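Eight laps of the reservoir and I still want to go again

I have been back from the Iltamgate weekend for two nights now and I am still talking about it to anyone who stands still long enough, so you lot are getting it as well.

If you've not come across it, Iltamgate is a student and club multi-sport meeting, held every October, with swimming in the leisure centre, track events on the old cinder oval (resurfaced at last!) and a road relay round the reservoir. There were 824 of us entered this year. When I first went as a nervous fresher, I think we all fitted in one canteen.

I was down for the relay and, because our team was short, the 1500 metres as well. The 1500 was a bit of a mess. I went off far too fast, felt marvellous for two laps and then spent the rest of it watching backs disappear. But the relay — oh, the relay was brilliant. Cold, bright, hardly any wind, and people leaning over the railings the whole way down the dam road shouting for every single vest that came past.

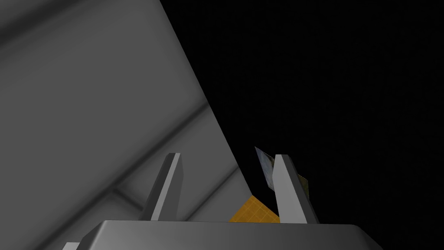
Relay legs at Iltamgate are a funny length, too long to sprint and too short to settle, and the second half of each lap climbs. I'd trained for it on the hill behind my flat and thought I was ready. The climb on the day looked like the long straight edge running down that big grey panel, only I was going up it, and with a lad from Klinhom breathing on my shoulder. I held him off until the last bend. He was very nice about it afterwards and shared his flapjack.

We finished fourth in the end, 35 seconds off the medals, and I have never been so pleased with a fourth place in my life. Our last runner took back two places on the final climb and then lay flat on the grass laughing. Dollora won it, as they usually do, and they ran beautifully. Their changeovers are so tidy. Ours look like people swapping coats at a party, so that is the winter project sorted.

The swimming I only saw from the balcony, with a cup of tea, but do go and watch if you get the chance next year. The medley relay came down to the last few strokes and the noise in there was ridiculous! Porex got the touch and their whole bench went up at once. I had no side in it at all and I was shouting anyway.

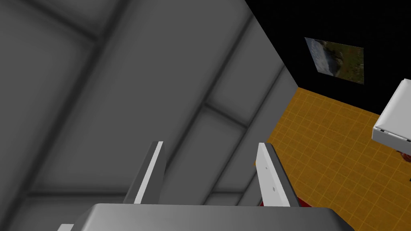
Grey panels and the soft dark seams between them.

A few things for anyone thinking of entering next time. Bring proper warm kit for the waiting about, since the relay pens are out in the open and you can be in there for ages. Eat before you arrive, as the queue for jacket potatoes goes right round the building by midday. And stay for the evening do if you can — the music is terrible, everybody dances, and the clubs all end up mixed together on the same long tables.

My calves are still complaining on the stairs. Training starts again next week, batons and all, and I've already put my name down for the relay.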